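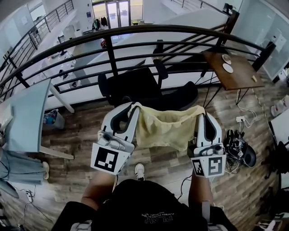 MINSKA, November

Section 5. Setting Up the Depot Room Traveling Exhibit

Welcome to the fun part! If you have worked through Section 4, the crates are in your building, the checklist is signed, and you are ready to turn a plain hall or library corner into the waiting room of the old Skirnov depot. We love this exhibit and we think your visitors will too. Kids head straight for the telegraph key, and older visitors tend to settle in at the timetable wall and start telling stories.

Plan on one full morning for set-up with two people. It can be done with one, except for steps 9 through 12, where a second pair of hands is required.

Before you begin

You will need a Phillips screwdriver, a step stool, a tape measure, a pencil, and a soft brush. The hex key for the panels is taped inside the lid of Crate A. Please tape it back there when you are done, as the next museum on the route will be looking for it in the same spot.

Let the crates sit closed in the room overnight if they came off a cold truck. The ticket case and the photographs don't like a quick change in temperature, and neither does the glue on the older display boards.

Caution: Crate C holds the station clock. Keep it upright at all times. Do not stack anything on it, even for a minute.

Choosing the spot

1. Pick a wall with no direct sun on it in the afternoon. The timetable panels are reproductions and will hold up fine, but the ticket case has original paper in it.

2. Check for an outlet within reach of where the telegraph desk will stand. The desk has its own cord, stored in the left drawer. Run any extension along the wall and cover it with the rubber strip from Crate B.

3. Leave enough floor in front of the desk for a wheelchair to pull up and turn. The desk was built at a height that works for this, so please don't put it on risers.

4. Mark the corners of the layout on the floor with the low-tack tape supplied. Do not use duct tape. We have had a complaint about a gym floor and would like that to be the only one!

Note: If your room has a fireplace, radiator, or heating vent along the exhibit wall, move the ticket case to the far end. If that isn't possible, leave it in its crate and put up the "Tickets" photo board in its place.

Putting up the timetable wall

5. Open Crate A and lay the panels face up on a clean blanket or on the crate's own padding. Each one has a letter on the back, lower right corner. Panel A goes on the left as you face the wall.

6. Screw the feet onto the uprights. Hand tight is enough for now.

7. Stand the uprights and connect them at the top with the long rails. The notched end of each rail faces the wall.

8. Check that everything is plumb, then tighten the feet with the hex key.

9. With one person on each side, lift Panel A onto its hooks. You will hear a click at each corner.

10. Repeat with the other panels, working left to right. Panel D is the heavy one. It carries the big map of the line from Minska out through Butotora and over the grade to Skirnov, and it's a beauty - take a moment to find the water stop with the misspelled name that the railroad never got around to fixing.

11. Fit the wood trim along the bottom edge. It slides in from the right.

12. Hang the header sign last. The chains are the same length, so if it looks crooked, the rail is probably in backward. Go back to step 7.

Caution: Do not lean on the wall or let anyone sit against it. It is steady once tightened, but it is not fastened to your building.

The engine 1108 display

Engine 1108 pulled the local through Skirnov for most of its working life, and people in this part of the country have a real soft spot for it. The display has a number plate, a bell rope with handle, a large photograph, and a sound box.

13. Place the stand to the right of the timetable wall with a gap wide enough to walk through.

14. Slide the number plate into the slotted bracket. Wear the cotton gloves from the bag marked "Plate." The brass picks up fingerprints in no time, and they are much harder to get off than you would think.

15. Clip the bell rope to the ring on the sound box. Give it one gentle pull. You should hear the bell, then a few seconds of the engine leaving the yard.

16. Set the volume with the dial on the back. Most sites are happy at 2. A large hall may want more, but check with the people at the front desk before turning it up, for they will be hearing that bell all day long.

Note: The recording is from a sister engine of the same class. No recording of 1108 itself is known to have survived. If one of your visitors says they have one, get a phone number and call us right away!

The telegraph desk

This is the heart of the exhibit. Visitors tap out a message at the desk, and the sounder on the shelf above repeats it back to them. There is also a drawer of train orders, numbered and laminated, for people who would like to send something an operator at Skirnov might have sent.

17. Set the desk on its marks and lock the casters.

18. Place the shelf on the two brass pins and press down until it sits flat.

19. Connect the cloth-covered wire from the key to the post marked K, and the wire from the sounder to the post marked S. Finger tight only. The threads are fine and will strip.

20. Plug in the desk and turn the switch under the right-hand edge. The small lamp should glow.

21. Tap the key. If the sounder answers, you're in business. If it chatters without stopping, the gap on the key is too small. Turn the front screw a quarter turn to the left and try again.

22. Put the train orders in the drawer in number order. There are 71 of them. Please count them at opening on the first day and again when you pack up.

23. Prop the code card in the slot at the back of the desk. A spare is in the drawer.

Caution: The key and sounder run on low voltage and are safe for children, but the power supply under the desk is not a toy. Keep its cover screwed on. If the cover is cracked or missing, unplug the desk and call before using it.

The ticket case

24. Carry the case by its base, never by the glass.

25. Set it on the draped table, then check it with the small level in the accessory pouch.

26. Lock the case and keep the key with someone on your staff. It should not stay in the lock or in the telegraph desk drawer.

27. Dust the glass with the soft brush. No sprays.

The case holds agent's stamps, a coat-check tag, and a run of local tickets from the Guillot Collection, including one punched for Butotora and never used. Labels are already in place. If a label has slipped, leave it and make a note on the condition sheet. We can send someone or talk you through it.

The station clock

28. Save this for the very end, when nobody needs to walk past with a crate anymore.

29. Lift the clock straight up out of Crate C and hang it on the hook at the center of the timetable wall, above Panel C.

30. Open the door, take out the foam around the pendulum, and put the foam back in the crate.

31. Set the hands by moving the minute hand forward only. Pause at each hour and let it finish striking.

32. Wind with the key until you feel it resist, then stop. The clock runs for eight days. Friday is a good day for winding, and it gives you a lively clock for weekend crowds.

Note: The clock gains a little. So did the real one, according to at least one angry letter to the newspaper that you will find copied on Panel B.

Quick check before you open

Casters locked, cords covered, lamp on at the desk, sounder answering.
Plate seated in its bracket and gloves back in the bag.
Ticket case level and locked.
Clock going.
Guest book out, with a pen that works.
Empty crates stored somewhere dry, lids on, padding inside.

If something isn't working

Sounder is silent: check that the wires are on the right posts, then check the switch under the desk. It's easy to bump with a knee.

Bell rope pulls but there is no sound: the sound box has its own switch, on the bottom.

Panels rattle: one corner has not clicked. Press each corner firmly with your palm.

Clock stops within an hour: it isn't hanging straight. Shift the bottom of the case a hair to one side until the tick sounds even, then draw a light pencil line on the back trim so that you can find the position again.

For anything else, use the phone number on the inside of the Crate A lid. We're at the Minska office on weekdays and happy to hear from you, even if it's just to say that it all went up on the first try. Send us a story or two from your guest book as well - several of the best lines on Panel B came to us that way.

Daily opening and closing is covered in Section 6. Packing is in Section 7, and the crate diagrams are at the back.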